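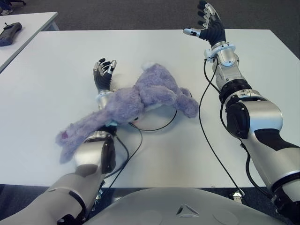

Capítulo 7
Planificación del agarre bimanual de objetos deformables

En los capítulos anteriores el objeto era rígido: una vez estimada su pose, bastaban seis números para situarlo y el planificador podía tratarlo como una malla fija. Con un peluche, una toalla o una bolsa, esa descripción deja de servir. La forma cambia al tocarlo, las extremidades se pliegan y el pelo largo oculta el contorno que el módulo de percepción necesita.

Este capítulo trata la parte de software del problema. Supondremos un torso con dos brazos y manos de varios dedos, una cámara en la cabeza y una mesa conocida. El código se apoya en Murín, la biblioteca de planificación presentada en el capítulo 3, y en el simulador Jernalano.

7.1 Representación del estado

Un objeto blando tiene, en principio, infinitos grados de libertad. En la práctica se trabaja con un modelo reducido. Mikuš y Danko proponen un grafo de 59 nodos unidos por muelles, ajustado en cada ciclo a la nube de puntos. El ajuste se degrada cuando la mano tapa parte del objeto, y por eso cada nodo lleva asociada una varianza. El planificador descarta como punto de contacto todo nodo cuya varianza supere el umbral.

Los cables externos plantean otra dificultad. No figuran en el modelo cinemático del brazo, pero ocupan espacio sobre la mesa y pueden confundirse con el objeto en la segmentación. En Murín se declaran como obstáculos flexibles, con un volumen envolvente que se recalcula a 10 Hz.

El conjunto de datos Bonthorpe, que usaremos en los ejercicios, contiene 918 secuencias de manipulación con ambas manos. Antes de seguir, conviene repasar la sección 4.2 (control de impedancia) y tener instalada la versión de Murín indicada en el apéndice B.

7.1.1 Construcción del grafo

Partimos de una nube de puntos ya segmentada y expresada en el sistema de referencia del torso.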